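The Doll Hospital on Calimlim Street

The train to Wutthorpe had only two cars that winter, and Miroslava Moroz took a seat in the second one, because it was warmer. She held the box on her knees. It was a shoe box, tied with kitchen string, and in it was Kesa.

Kesa was a doll with brown hair and one arm. The other arm was also in the box, wrapped in a handkerchief. Miroslava had been seven years old when her grandmother bought Kesa for her, and she was now forty-three, and she felt a little foolish to be traveling with a doll. When the conductor asked her if the box could go on the rack, she said no, thank you, it is fragile. He did not ask what was inside.

She had found the shop by telephone. Three toy stores had told her the same thing, that they sold dolls and did not fix them, and the woman in the fourth store had been silent for a moment and then said, "There is Hodwood. I don't know if they are still open. My mother used to go." She gave the street but she did not have the number of the house.

In Wutthorpe it had snowed and then melted. Miroslava walked from the station, past a bakery and a bank and a place that sold telephones. Calimlim Street was longer than she expected. She went up on one side and came down on the other, and she saw the sign only on the way down. It was painted on the glass of the door, in small letters: HODWOOD, TOYS AND REPAIRS.

A bell rang over her head. The shop was narrow and went back very far, like a hallway. On the left side there were shelves up to the ceiling with bears, tin boats, wooden trains, doll beds and doll chairs, and puzzles in boxes with faded lids. On the right side there was a long counter, and behind the counter a woman was sewing an ear.

"One minute, please," the woman said. "If I stop now he will have a crooked ear for life."

Miroslava waited. She looked at the prices, which were written by hand on paper tags. A music box with a dancing horse cost $559, and she moved her elbow away from it.

"So," said the woman, and put the bear down. "I am Sarita Gautam. Who did you bring me?"

Not what, but who. Miroslava had prepared a sentence about how it was for a niece, and now she did not use it. She untied the string and opened the box.

Sarita Gautam put on a second pair of glasses over the first pair. She lifted Kesa with both hands, one under the head, as one lifts a baby. She looked at the hole in the shoulder, then inside the hole with a little flashlight. Then she opened the handkerchief and looked at the arm.

"The elastic is dead," she said. "This is normal, it is old. But the hook is gone too. Did you keep the hook?"

"I didn't know there was a hook."

"It's a small thing, like this." She showed the size between her fingers. "Without it I can't hang the arm. They don't make it anymore. The factory closed before I came to this country."

"So it is not possible."

"I did not say this."

She went to the back of the shop and Miroslava heard drawers. It took a long time. A boy came in with his father and wanted to know how much was the biggest train, and Miroslava, who was standing closest to the counter, read him the tag. The father said that they would think about it. The boy said that he had already thought about it. They left, and the bell rang, and the drawers were still opening and closing.

When Sarita Gautam came back she was carrying a gray notebook and a tobacco tin. She opened the notebook first. It was full of lines in blue ink, every line with a number.

"Mr. Hodwood wrote down every patient," she said. "He wrote, and then I wrote. The last bear was 1,946." She turned many pages back, licking her finger. "He bought a bag of hooks from the factory when it closed. 100 hooks. You see? And every time he used one, he made a mark. Then I made a mark."

"And how many are left?"

"According to the book, two." She shook the tin next to her ear. It made a very small noise. "According to the tin, one."

They both looked at it when it came out on the counter. It was a bent piece of wire with a loop at one end, and it did not look like something for which a person takes a train.

"You should keep it," Miroslava said. "Maybe somebody will come with a child. I mean, with a doll of a child. I am too old for it, really."

Sarita Gautam was already cutting elastic. "What is her name?"

"Kesa."

"And who gave her to you?"

Miroslava told her. It was a short story and she told it badly, in the wrong order, starting from the hospital and finishing with the birthday. Sarita Gautam pulled the elastic through the body with a long hook and held it with her teeth, so she could not answer, and it was easier to talk that way. At the end there was a click, and the arm was on. She moved it up and down. Kesa waved at the bears.

"She has to rest until tomorrow," said Sarita Gautam. "No lifting."

In the notebook she wrote the date, December 16, 2021, and under it the number and the name, and next to the name she wrote "left arm." Then she made a mark on the other page, and she put the empty tin back in the drawer.
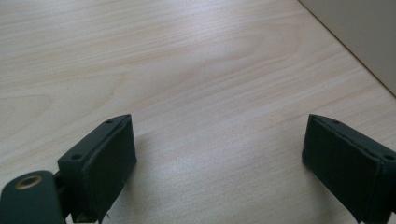 The Second Visit

Miroslava came back in September with a bag of pears and no doll. The bell over the door had been changed for a louder one. Sarita Gautam was on the ladder, dusting the boats.

"Is it the arm?" she asked from above.

"The arm is good. I found something." Miroslava took an envelope from her pocket and emptied it on the counter. "It was in my grandmother's sewing box, between the buttons. I think it fell out when I was small and she kept it."

Sarita Gautam came down, one step at a time, and put on the second pair of glasses. She turned the little wire over with her fingernail. Then she went to get the tin.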